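Ticket: Order photos swapped between listings after import
Opened by: Kirsty Wihongi
Assigned to: Ewan Pearce
Product: Gendamel Shop Manager
Status: Closed, with reservations (see last note)

Kirsty Wihongi
After the September update our secondhand tools shop started showing the wrong photos. A customer ordered a socket set and the confirmation email had a picture of a paint roller in it. I have cleared my cache, which is what your help page says to do for everything, and I don't see how my cache could change what lands in a customer's inbox. The import file had 300 listings in it. 40 of them are wrong. Nothing was edited by hand.

Ewan Pearce
Hi Kirsty, thanks for the report. Could you try re-saving one of the affected listings and let us know if the photo corrects itself?

Kirsty Wihongi
Did that. It corrected itself, then went back to the wrong one when the import ran again overnight. So I would not call that a fix. Is the suggestion that I re-save them every morning?

Ewan Pearce
No, that was only to see whether the stored photo or the link to it was at fault. Sounds like the link. Please send one listing number and the photo that is being attached to it by mistake.

Kirsty Wihongi
Listing 88, which is a bench vise. The customer page shows the picture below in its place. The vise photo is still in the media library, I checked, so it hasn't been deleted or overwritten.

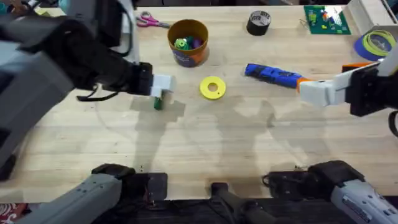
Photo currently showing on listing 88. Should be on the blue power tool listing.

Ewan Pearce
Got it. I passed this to Fung-ping Wu on the import side. The log for your shop shows the importer matching photos by row position when the SKU column has a trailing space. Your supplier sheet from Pluvetti has those spaces. We would recommend asking them to clean up the file.

Kirsty Wihongi
The Pluvetti sheet has had those spaces for as long as I've used it and the photos were fine until your update. I can ask, but they take weeks to answer anything, and I'm not convinced it's their problem to solve. What did the update change?

Fung-ping Wu
Fair question. The old importer trimmed spaces before matching. The new one doesn't — it fails to match, then falls back to row order without a warning. That is a bug on our side. Patch 2 for the importer restores the trimming and turns the fallback off, so an unmatched listing will come up with no photo.

Kirsty Wihongi
No photo is better than the wrong one, I suppose. Who tested this? The release notes for the last one said "improved photo matching."

Fung-ping Wu
Tested against a copy of your sheet and one from Zusow that has the same spacing problem. Both came through clean. Patch went live on your account 5 Nov 2019. Please run the import once by hand and leave the listings alone overnight.

Kirsty Wihongi
Ran it. Listing 88 has its vise back this morning and the ones I spot-checked are right. I haven't been through them all and I'm keeping my own copy of the photo folder from now on. You can close this, but I'll reopen it the first time I see a paint roller.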